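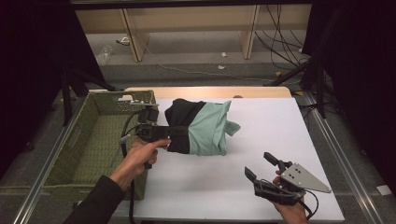
Laundry day at Kundham

The Kundham open day ran on Sat 3 October, and I went because the flyer said "home robotics" and my dryer had been buzzing at me since breakfast.

I have been hearing for years that a machine will soon do my folding, so I paid for parking and walked in with my expectations set at ankle height. First came the talk. Seo-ah Woo runs the textiles group and has the patient delivery of a person who has explained socks to investors. Rigid things are mostly fine, she told us. A box has the same shape on Tuesday as it had on Monday. A shirt has a new shape every time you put it down, and half of it is hidden under the other half.

So the folding is still being done by people, and the machines get to study it. At the folding station you work with a black gripper in each hand, cables trailing off both, and you try to get a garment into a respectable bundle on a white board, with a woven basket at your left. The one with black and mint-green fabric was lumpy, with a flap sticking out to the side. I have put worse in my own drawers and called it done.

They let visitors try. I took a T-shirt. With fingers I can fold a T-shirt in a few seconds while watching television. With two jaws on triggers I chased one sleeve across the board like a man trying to pick up a wet leaf with salad tongs. It took me 4 minutes, and a girl of maybe nine asked if she could have her turn now. She was better at it. I gained some sympathy for robots, which I had not planned on.

Woo said her group has 1632 recorded folds so far and would like a great many more. I asked how many a robot needed before it could do my towels. "Towels, soon," she said. "Fitted sheets, ask me when I retire."

The rest of the hall was a mixed bag. Trikard had a shelf-stocking arm that put soup cans on a rack very nicely, provided somebody handed it the cans facing the right way. Cikance was showing a dish loader, or rather a video of one — the loader itself was "resting." Baluyot had a floor mopper priced at 600 dollars and a bowl of mints, and I can recommend the mints.

If you go next year, park behind the building, where it's free. The coffee is in the lobby and runs out by 2. The folding station had the longest line all afternoon, so do that before the talk, and wear something with short sleeves.

My dryer was still buzzing when I got home.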